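Ticket: Hand pose tracker swaps left and right during chopping clips
Project: Durkura
Status: Open, workaround in place
Opened: April 20, 2024

Hello all, and thank you for your patience with the last few replies. I wanted to put everything we know into one ticket so that whoever picks this up doesn't have to dig through the old thread the way I did (it goes back to January!). The trouble shows up in the apple cutting recordings, when both hands come in close to the knife and the tracker has to decide which one is holding it.
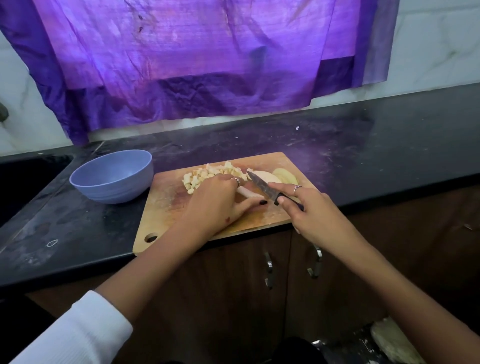
Piltow Lab, Manipulation Learning Team

What we see: the labels start out fine, then trade places for a stretch, and the policy trained on them learns to press down with the hand that ought to be cutting. In our batch of 448 clips, 62 had at least one swap. I first blamed the rings, as there is one on each hand and I thought the detector might be treating them as a landmark. I masked them out and reran those 62 clips, and got the very same swaps back, so I'm happy to let the rings off the hook.

Next I tried the purple sheet on the wall. It takes up a lot of the view and I wondered if the color was upsetting the exposure. Cropping it away helped the segmentation of the bowl a little, which was a nice surprise, but did nothing for the hands.

What did help was the sleeve. The tracker follows the forearm to settle on a side, and when I painted over the white cuff on the left wrist, swaps dropped to 18 clips. My best guess is that it loses the arm at the cuff and then grabs whichever forearm is nearest.

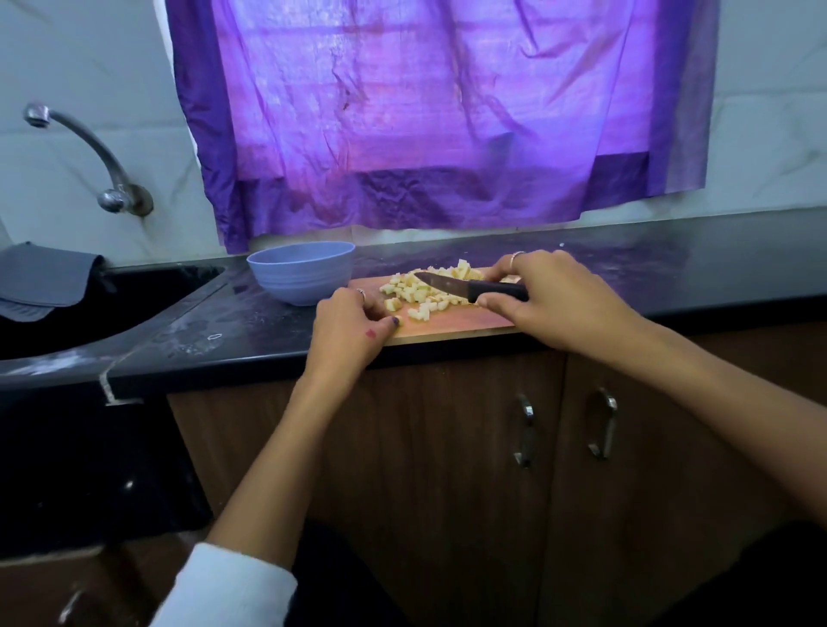 Left hand at the corner of the board, knife in the right, diced pieces between them.

Workaround for now: turn on the forearm mask in the Lesby config before exporting, and leave the smoothing window at its default. Please don't raise it, I did and it hid the swaps from the checker without fixing them, and I lost an afternoon to that.

Still to do: rerun the full Hrytsenko set, all 1,444 clips, with the mask on, and compare the policy's grip choice before and after. If you have chopping clips with bare arms on both sides, I would dearly love to borrow them. Just drop the path in a comment and I'll take it from there.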